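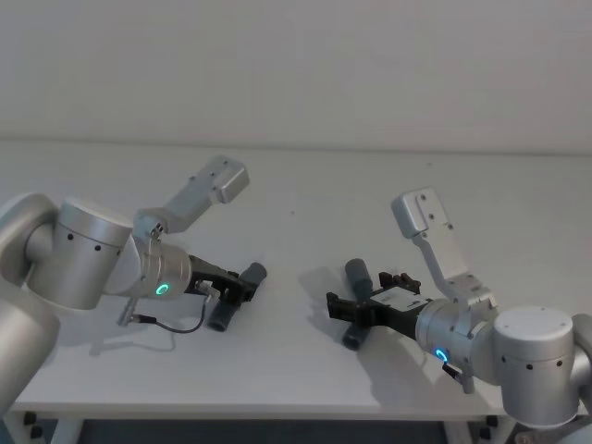 Porside > Parts > short-tubes > README

short-tubes

Hi, and welcome to the folder for the short gray tubes! If you came looking for the elbows and the tees, those are one level up in Parts and they have their own README (much shorter than mine, sorry). This one covers the straight pieces only, the stubby dark gray ones you can close your fist around, and which of them go together nicely end to end.

What's in the folder

tubes.csv has one row per tube, 50 in all. pairs.csv has one row per try at putting two of them together, 300 rows. notes.txt is me talking to myself while I worked, and I've left it in since a couple of people asked where certain remarks in pairs.csv came from. There's also a folder called old, which you can skip unless you like spreadsheets with merged cells.

Columns in tubes.csv

tube_id — the number written inside the bore in silver pen. I wrote on the outside first and it rubbed off on my hands within an afternoon, so anything you find with a smudge on the outside is from then. Trust the inside number.

length_mm — measured with calipers, end to end, along the side that looked longest. A few of the ends aren't square, and on those you can get a different number just by turning the tube a bit.

end_a, end_b — "plain", "rounded" or "nicked". End A is whichever end is nearer the pen number. That's the whole system!

batch — "R" for the bag from Rolside, "W" for the ones out of the Rweyemamu workshop drawer. The Rolside tubes are all one cut and very samey. The drawer ones are offcuts from who knows how many jobs, and they're more interesting to work with and more annoying to store.

Columns in pairs.csv

left_id and right_id are the tubes, held in the left and the right. I kept those as separate columns, so 12 with 31 and 31 with 12 are different rows. It seemed fussy when I set it up but I'm glad I did, as a nicked end will sometimes catch one way around and slide through fine the other.

ends is which two ends met, like "A-B".

fit runs from 0 to 4. A 4 means the two ends sat flush and I couldn't feel a step with my fingernail. A 0 means they wouldn't meet squarely however I turned them. The middle of the scale is mushy, I'll admit. My 2 on a good morning is probably my 3 after lunch, and if you need something firmer I'd lump 2 and 3 together and move on.

remark is free text, mostly blank.

How I did it

Everything happens over the white table. I started out on the green cutting mat and went nearly cross-eyed trying to read the gap between two dark ends against all those grid lines. On plain white the gap shows up right away, and so does any grit that falls out of a tube. Lamp off to one side, never straight overhead. You get a soft shadow that way and it helps a lot when you're trying to tell whether one end is sitting low.

Bring the two pieces in from the sides and meet in the middle, keeping both of them off the table until they're lined up. If you rest one on the tabletop it wants to roll, and then you're chasing it instead of looking at the ends. I also tip each tube and look down the bore before the first try of the day. Sawdust, mostly. One had a staple in it.

Wipe the ends between tries with a dry cloth. I tried it damp for the first few rows and the dust turned into a sort of paste, so those rows have "damp" in the remark column and you may want to drop them.

Known problems

Tube 17 went missing in August and came back with a nick in end B. Rows from before that were done with a plain end. tubes.csv shows it as it is now. I haven't found a tidy way to record this, so it's in notes.txt and here.

The lengths for the drawer batch were taken with the older calipers, and those read long by 2 tenths of a millimeter. I haven't corrected the file. Subtract it yourself if it matters to you.

Not every tube got the same number of tries. The ones that live at the front of the tray got picked more, plain laziness on my part, and if you sort by left_id you'll see it immediately.

Ratidis opens pairs.csv with the ends column read as a date for some rows (why??). Set that column to text on import and it behaves.

Storing them

The tubes go back in the shallow tray standing on end A, pen number down. Please don't tip them all into a tub. The Rolside ones don't mind, but the rounded ends on the drawer ones pick up little flats when they knock against each other, and then half of my fit scores stop meaning anything.

Using the files

Go ahead, use them for whatever you like inside Porside or outside it. If you add tries, put them at the bottom of pairs.csv and start your remark with your initials. If you think one of my scores is wrong, add a new row for the same pair and leave mine where it is — I'd love to see how far apart we are.

Still to do: weigh everything, redo the drawer lengths, find a silver pen that dries faster.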